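Search this site Search

Steamer season

I've been on a dumpling kick since October and my kitchen stuff is taking over the house, so I figured it deserved a gallery page! The recipe is on the buns page (makes 9, gone in 20 minutes).

5 comments | 23 shares

Back to top
Contact: Grendis Kitchen Notes
© Grendis. All rights reserved.

Buns are the reason I own a steamer at all, and I've gone through a few styles by now (the plain ones from Pistamen were fine, just kind of dull). I'm a sucker for a yellow rim, and I love a lid with a woven zigzag like this one, with the little knob on top and the spokes running out to the edge. Three round buns on a white tray, and I'm hungry again!

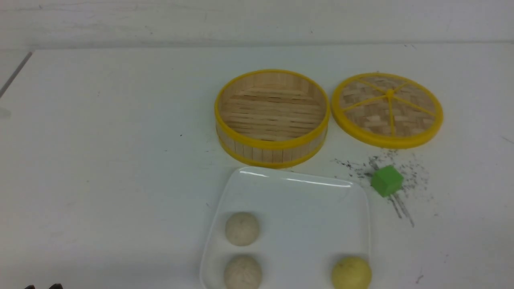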